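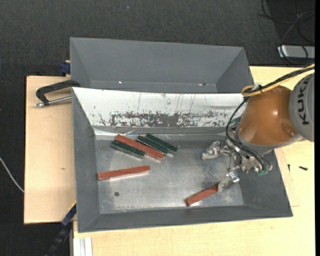

*Bin-picking cell at Vademgate, with red and green bars in the front bin.*

The cell records grasp attempts in batches. Each batch ends when an operator changes the layout or swaps the blocks, and by August the log held 356 batches. Piyumi Samarakoon, who designed the logging format, regards the batch as the only unit worth discussing.

"A single attempt tells you very little," she said. "You get a picture before, a commanded pose, the joint readings and a result. The model needs the spread. If all the bars lie flat and apart, it learns to pick up bars that lie flat and apart."

The bars are long and narrow, with flat faces. Samarakoon chose the shape after early work with cubes. A cube can be gripped across either pair of sides, which hides errors in the predicted angle. A bar offers one sensible direction across its width, and a wrong angle shows up in the data at once.

Bars that touch are the harder case. Where several lie side by side, a finger has to find a gap or make one. Oisín Mac an tSaoi maintains the motion code and labels these attempts separately.

"We call it a push if the target moves more than 12 millimeters before the fingers close," he said. "It may still end in a good grasp. We keep both facts, the push and the grasp, in different columns. Early on we had one column, and 797 records had to be labeled again by hand."

Both fingers are wrapped in silvery material. Mac an tSaoi replaces the wrap when it tears and enters the change in the log, as a fresh wrap grips differently from a worn one. The same rule covers the clamps at the bins. If one is loosened, the bin position is measured again before the next batch.

Poses come from a sampler called Tritilora. It proposes candidates over the bin, discards those that would drive a finger into a wall, and picks from the remainder. One attempt in 4 is drawn at random with no scoring. Samarakoon defends the cost.

"Those fail most of the time," she said. "I want the failures. A set collected only by the current model contains the current model's opinions – you can't find out from it where the model is wrong."

The scuffed metal floor of the bin has been left as it is. Reflections change with the lighting, and the depth readings suffer for it. Mac an tSaoi tried a matte liner for nearly a month and took it out again.

"The depth was cleaner," he said. "Then we ran the trained model on bare metal and it reached for bright spots."

The next series will use mixed bar lengths, with the batch size unchanged.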